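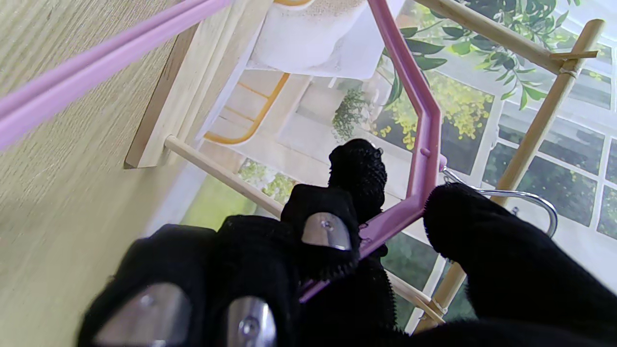 Spring clothing swap: what to bring and when

The Ellden clothing swap is back on 22nd April in the lower hall of the Jaidee Building, from 10 in the morning until 3 in the afternoon. Entry is free. Use the door on the parking lot side, as the front steps are still closed for repair.

Last fall's swap took in some 800 pieces and sent 214 people home with something to wear. Kids' coats went in the first hour, and so did most of the work pants. We had far too many formal dresses and almost no men's shoes, so if you have a decent pair sitting in a closet, please think of us.

How it works

Drop off your clean clothes at the desk when you come in. You get one ticket for each piece we accept, up to 30 tickets per household. Each ticket is good for one item on the floor, and it doesn't matter what you brought or what you take. A T-shirt and a winter coat both cost one ticket. Tickets from the fall swap are still good if you held on to them.

If you have nothing to bring, ask at the desk for a starter strip of five tickets. You don't need to fill out a form.

Early drop-off is open now at the Tokton Street laundromat during its normal hours. Put your bag in the gray bin by the change machine and write your last name and the number of pieces on the tag. Your tickets will be waiting at the desk on the day.

What we can take

Adult and kids' clothing in all sizes, shoes in pairs, belts, scarves, hats and handbags. Everything should be washed and fully dry. Small repairs are fine if they hold. A missing button is fine too — we have a jar of spares.

We can't take underwear, swimwear, pillows, bedding or anything with a strong smell of smoke. We also can't take loose hangers in bulk this time. The storage closet is full of them from March, when the Irnolex store closed and let us have what was left on its racks. Clothes that come in already on a hanger can stay on it. 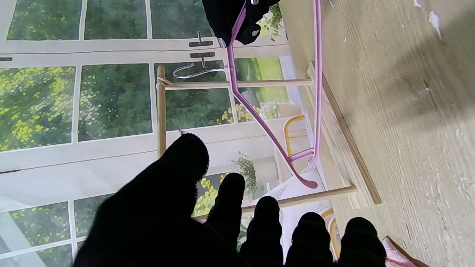 Can I try things on before I hand over a ticket?

There are three curtained booths along the back wall, and you can take up to four items in at a time. Hand over your tickets at the exit table once you've made up your mind.

Changes from last time

Kids' clothes will be sorted by size instead of by age. Several parents asked for this, and it should make the tables quicker to search. Shoes are moving to the stage so the aisle stays clear for strollers.

The mending table will be open until 1. Bring one item that needs a hem, a patch or a zipper pull and you can have it fixed while you look around, or learn to do it yourself. Thread is provided. If you need a certain color, bring your own.

Leftover clothes go to the Ellden winter closet, which handed out 184 coats this past season. Anything too worn to pass on will be cut up for rags.

The 6 bus stops across the street. Parking is free all day in the lot behind the building.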